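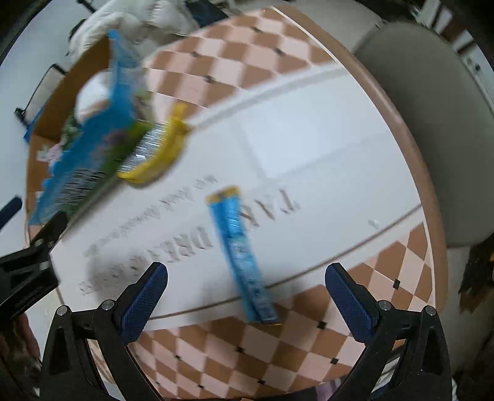 Hand-held gripper above the practice table, with a stick-shaped packet between the open jaws.

Grustville Student Robotics Club
Progress Report to the Kneževič Fund
Oct 12, 2020

1. Status of the project
The club enrolled 16 students this term, divided into teams by grade level. The grant of $3000 has been applied to gripper parts, finger pads and storage for recorded sessions. No change to the approved budget is requested at this time.

2. Work completed
Students finished assembly of the hand-held gripper, named Vutska by its builders, and have begun recording pick-and-place demonstrations with it. The tool has two jaws, each with a textured blue pad. Slim, light packaging was chosen as the first class of object — small packets lying on a flat board are harder to grasp cleanly than the blocks used last year. Each team keeps a written log of its attempts, including those that failed.

3. Difficulties
Recording began two weeks behind schedule owing to a late delivery of fasteners. Several early sessions were set aside after students found that the jaw opening had not been calibrated between users. A short check sheet is now completed before every session.

4. Next period
The club will enter the Ovberg regional student challenge in December. Six students have been selected to prepare the entry, and the remaining members will continue recording with clipped bags and other soft packages. A list of expenses to date will be sent separately.

Respectfully submitted,
Velimir Kos
Faculty Advisor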